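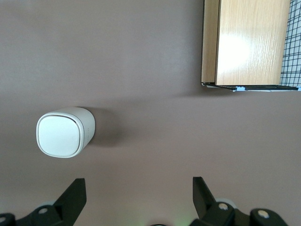

White container on its side, on one of the tabletops.

About Stisutero Stays

We let holiday cottages, and a few flats that would like to be cottages. The firm was started by Zarmeena Bukhari and Roald Lindqvist, who met when she rented his late aunt's house for a week and sent him four pages of notes on it. The notes began with the bread knife and got worse. He rang her up meaning to argue and ended up asking if she would like to run the place.

That house was Rollitz, which sleeps six, or eight if two of them are on good terms. It is still on our books and it now has a bread knife. We look after 22 properties these days, all of them within 40 minutes' drive of the office, so when the boiler goes off at nine in the evening the person who turns up is one of us and will probably have gravy on their sleeve.

The office is above the old seed merchant's. Mind the third stair.

What we let

Nistar is the one people ring about most. It has one bedroom, a wood burner, a bath with a view of the hill and a lane that your sat nav will describe as a road. Please don't bring anything wider than a family car. We have a farmer's number for those who do, and he charges.

Orlandini is at the other end of things: a tall, draughty, rather grand house named after a tenor who stayed there one winter and left without paying. It takes 14, has a dining table to match, and is booked for most of the summer by the same families who booked it last year. If you want it in May, ask early. If you want it in August, ask somebody to leave you it in their will.

The rest fall somewhere in between. Nine take dogs. One takes a dog grudgingly, and the listing says so.

How we write our listings

Roald writes them and Zarmeena takes things out. He is allowed "cosy" twice a year. If a place is next to a church with bells, the listing mentions the bells and what time they start on a Sunday. If the second bedroom is really for children, or for adults who fold, we say that too. Bookings dropped a bit when we began doing this, and then so did the complaints, and on the whole we prefer it this way round.

Prices on the site include cleaning, linen, logs for the first night and parking where there is any. The deposit is £200 per stay and goes back to you within the week, minus anything we both agree got broken. We don't charge for glasses. Everyone breaks a glass.

Owners

We take on one or two new houses a year and turn down more than that, mostly over stairs and mattresses. If you have a place nearby and would like it looked at, Zarmeena will come and lie on all the beds. She brings her own tea and a notebook, and you will get the notes. Previous owners suggest sitting down first.

Getting hold of us

The phone is answered from half past eight until six, and after that it goes through to whichever of us lost the toss. Ring extension 797 if you are already in one of our houses and something is dripping. For everything else, email is fine, and Roald replies at greater length than you will need.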